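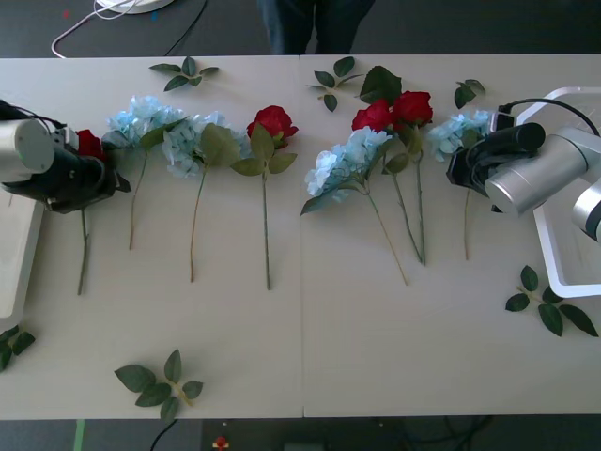 Zuletzt geändert: im März

Kunstblumen reinigen, auffrischen und lagern

Kunstblumen haben den Ruf, keine Arbeit zu machen. Diesen Ruf verdanken sie Leuten, die seit dem Kauf nicht mehr genau hingesehen haben. Nach zwei Jahren auf dem Regal trägt eine durchschnittliche Stoffrose einen Pelz, um den sie manches Meerschweinchen beneiden würde, und dann hilft kein Pusten mehr.

Ich dekoriere seit einer Weile Säle für Hochzeiten und Firmenfeiern und habe derzeit 617 Stiele im Bestand. Was folgt, ist das Verfahren, mit dem die meisten davon noch vorzeigbar sind. Die übrigen stehen bei mir im Flur.

Was man braucht

Einen weichen, breiten Pinsel (Kosmetikpinsel gehen wunderbar, fragen Sie aber vorher, wem er gehört)
Einen Föhn mit Kaltstufe
Lauwarmes Wasser und einen Spritzer mildes Spülmittel
Weiße Tücher, keine bunten
Heißkleber, grünes Floristenband, eine kleine scharfe Schere
Eine große helle Unterlage

Schritt 1: Sortieren

Zuerst kommt alles auf den Tisch, nach Sorte und nicht nach Lieblingsfarbe. Rosen vertragen mehr als Hortensien, deren viele kleine Blütenblätter sich bei grober Behandlung gern einzeln verabschieden. Wer beides in denselben Eimer wirft, lernt das einmal und dann nie wieder.

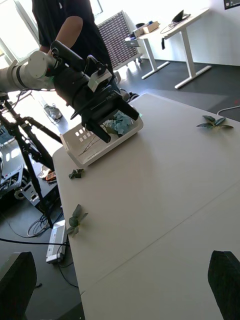 Legen Sie dabei auch gleich die hoffnungslosen Fälle beiseite. Ausgeblichene Blüten werden durch Waschen zu sauberen ausgeblichenen Blüten. Für einen Kranz, der im Halbdunkel hängt, reicht das allemal.

Schritt 2: Trocken entstauben

Den Föhn auf kalt stellen, eine Armlänge Abstand halten und von der Mitte der Blüte nach außen arbeiten. Warmluft löst den Kleber, mit dem die Blätter befestigt sind. Danach mit dem Pinsel in die Zwischenräume. Am besten macht man das auf dem Balkon und bei Windstille – ich habe es bei Wind versucht und den Staub danach im Tee gehabt.

Schritt 3: Farbe prüfen

Vor jeder Nassreinigung ein feuchtes weißes Tuch für eine halbe Minute an eine unauffällige Stelle drücken. Rot ist der übliche Verdächtige. Meine Kollegin Perrine Roussel hat einmal einen ganzen Schwung roter Rosen zusammen mit weißen Lilien gebadet und die Lilien anschließend als »Altrosa« vermietet. Sie waren den ganzen Sommer ausgebucht.

Schritt 4: Feucht reinigen

Blüte kopfüber kurz durch das Spülwasser ziehen, klar nachspülen, nicht wringen. Seide gehört gar nicht ins Wasser, Polyester schon. Stiele mit Drahtkern nur abwischen, sonst rosten sie von innen. Zum Trocknen kopfüber aufhängen, über Nacht, fern von der Heizung.

Schritt 5: Kelchblätter und Kanten

Jetzt dreht man die Blume um, was erstaunlich wenige Menschen tun. Dort sitzt der Verschleiß. Ausgefranste Stoffkanten schneidet man mit der Schere in einem Zug nach, lose Fäden werden niemals gezogen. Wer ziehen will, soll es bitte an einem Pullover tun.

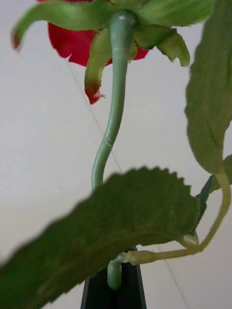 Rote Stoffrose von unten: Ein Kelchblatt ist an der Spitze ausgefranst.

Sitzt der Kelch locker, schiebt man ihn ein Stück nach unten, setzt einen kleinen Punkt Heißkleber an den Stielansatz und drückt ihn wieder hoch. Einen kleinen Punkt. Überschüssiger Kleber glänzt auf jedem Foto, besonders auf dem, das die Brautmutter rahmen lässt.

Schritt 6: Blätter neu anstecken

Bei vielen Rosen sind die Blattzweige nur aufgesteckt und lassen sich zum Reinigen abziehen.
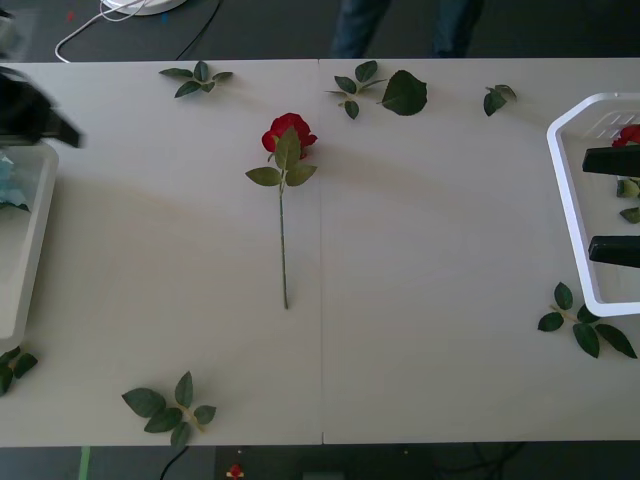
Beim Zusammenbauen beginnt man mit dem obersten Zweig und arbeitet sich nach unten, jeweils ein wenig versetzt. Sitzen alle auf einer Seite, sieht die Rose aus wie ein Wegweiser. Rutscht ein Zweig, wickelt man darunter zweimal Floristenband um den Stiel und zieht es beim Wickeln leicht an, damit es haftet.

Schritt 7: Lagern

Stehend oder liegend, aber nie gequetscht, und dunkel. Salma Zaki schwört auf alte Hemdenkartons mit Seidenpapier, ich nehme flache Kisten mit Deckel und schreibe den Inhalt auf die Stirnseite. Auf dem Deckel liest ihn keiner, sobald die zweite Kiste darauf steht.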